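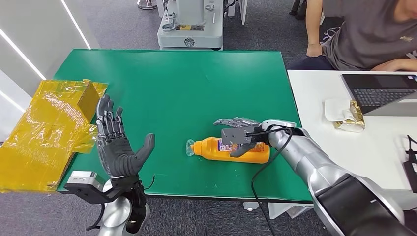

Step 1: Pick one chore and keep it small

Can a robot tidy your table yet? Partly, and it's a great time to try! Start with a single job: pick up a plastic bottle that is lying on its side. It looks easy until you set it up.

Step 2: Lay down a plain mat

Green works well for us. A solid color helps the software tell the bottle from the table, and the mat keeps things from rolling as much.

Step 3: Bring the gripper in from above

Two flat jaws are plenty for a bottle. Save the five-fingered hand for later (tempting, I know). Close slowly, stop at first contact, then add a little force. We use the Skoryk controller and run the arm at 20 percent speed while testing.

Step 4: Lift, hold, put down

Raise the bottle 100 mm, hold it for 4 seconds and set it back. If it slips, move the grip point closer to the middle and go again.

Step 5: Run it many times

One good pick means very little. Our last Wetley test list had 153 tries on it, with the bottle turned a new way each time. Write down every miss, even the silly ones!

Next up: standing the bottle upright, which takes a turn of the wrist and a lot more patience.

Updated 2021-07-20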